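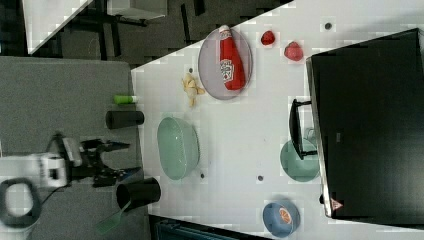
**Sandra Wragg**

지난번 글에 댓글로 "장기 여행 중에 빨래랑 밥은 어떻게 해결하세요?" 하고 물어보신 분들이 계셔서, 오늘은 관광지 얘기는 쏙 빼고 살림 얘기만 해볼게요. 저희는 지금 야르킨스카(Jarkinska)에서 한 달살이 중이고요, 그 전에는 플랄트스테드(Flaltstead)의 아주 작은 원룸에 있었어요. 세탁기도 없고 창문은 손바닥만 한 집이었는데, 살림 요령은 거의 다 거기서 배운 것 같아요 ㅎㅎ

## 손빨래는 저녁 먹기 전에

샤워하고 나서 빨래하면 귀찮아서 꼭 미루게 되더라고요. 저는 숙소에 들어오자마자 세면대에 미지근한 물을 받고 양말이랑 속옷부터 담가둬요. 밥 먹고 와서 조물조물하면 금방 끝나요. 세제는 고체형을 씁니다. 펠레시코(Felesico) 걸 반으로 잘라서 비누통에 넣고 다니는데, 가방 안에서 샐 걱정이 없어서 정말 마음이 편해요! (액체 세제가 한번 터져본 뒤로는 절대 안 들고 다녀요. 제 여행 수첩에서 아직도 라벤더 냄새가 나요.)

헹굴 때는 물을 두 번만 갈아주세요. 그래도 거품이 계속 나오면 세제를 너무 많이 푼 거예요.

## 수건으로 물기 짜기

아시는 분은 다 아시는 방법이죠. 마른 수건을 펴고 그 위에 젖은 티셔츠를 올린 다음 김밥 말듯이 돌돌 말아서 꾹꾹 밟아요. 면 티셔츠도 이렇게 하면 다음 날 아침엔 입을 만하게 말라요. 청바지는... 저는 포기했어요. 그냥 빨래방에 갑니다.

빨랫줄은 등산용 가는 끈 5미터짜리 하나면 충분해요. 집게를 따로 챙기기 싫으면 끈을 두 겹으로 꼬아서 그 틈에 옷 끝을 끼우면 되고요. 샤워 커튼 봉에는 무거운 걸 걸지 마세요. 제가 플랄트스테드에서 젖은 후드티를 걸었다가 봉이 통째로 내려앉았거든요. 집주인 비르게르(Birger Tveit) 씨가 밤에 드라이버를 들고 와주셨는데 얼마나 민망하던지요.

## 숙소 주방에 가면 제일 먼저 볼 것

칼이요! 단기 임대 숙소 칼은 열에 아홉은 안 들어요. 급할 때는 머그컵을 뒤집어서 유약이 안 발린 바닥 테두리에 칼날을 비스듬히 대고 몇 번 밀어주면 토마토 정도는 썰립니다. 제대로 간 것만은 못해도 며칠 버티기엔 괜찮아요. 갈고 난 칼은 꼭 씻어서 닦고 쓰시고요.

그다음은 냉장고 온도. 전에 묵은 사람이 제일 약하게 돌려놓은 경우가 꽤 많아요. 저는 장 보러 나가기 전에 다이얼부터 확인해요. 베르무데스(Bermúdez) 거리의 그 숙소에서는 이걸 깜빡해서 우유랑 닭고기를 하루 만에 다 버렸어요. 아까워라.

## 양념은 작은 통에 조금씩

소금, 고춧가루, 후추는 약통에 담아 다녀요. 칸마다 뚜껑이 따로 있는 걸로 고르시면 좋아요. 간장은 현지에서 제일 작은 병을 사고, 남으면 다음 손님 쓰시라고 두고 나옵니다. 국경을 넘는 일정이면 고기 들어간 라면 수프나 육포는 반입이 되는지 꼭 미리 찾아보세요. 3월에 저희 앞에 서 계시던 분이 검색대에서 가방을 다 풀어놓으셨는데, 남 일 같지 않더라고요.

쌀은 냄비밥이 제일 속 편해요. 30분 불리고, 센 불에서 끓어오르면 제일 약한 불로 줄여서 12분, 불 끄고 10분 뜸. 인덕션이면 약불이 생각보다 세니까 조금 일찍 끄시는 게 나아요. 누룽지가 생기면 물 부어서 다음 날 아침으로 드시고요!

## 운동화 냄새

비 맞은 운동화는 깔창을 빼고 구겨 넣은 신문지로 속을 채워요. 신문지는 자기 전에 한 번 갈아주면 훨씬 빨리 말라요. 신문이 없으면 마트 전단지도 되긴 하는데, 반들반들한 종이는 물을 잘 안 먹어서 별로예요. 다 마르면 베이킹소다를 한 숟갈씩 양말에 넣고 묶어서 신발 안에 넣어두세요. 헤어드라이어 뜨거운 바람은 말리고 싶어요. 밑창 접착 부분이 벌어져서 저는 여행 중에 운동화를 새로 샀어요 ㅠㅠ

배낭 얼룩 빼는 법도 물어보셨는데 그건 저도 아직 시험 중이라 다음 글에 쓸게요. 좋은 방법 아시는 분은 댓글로 좀 알려주세요!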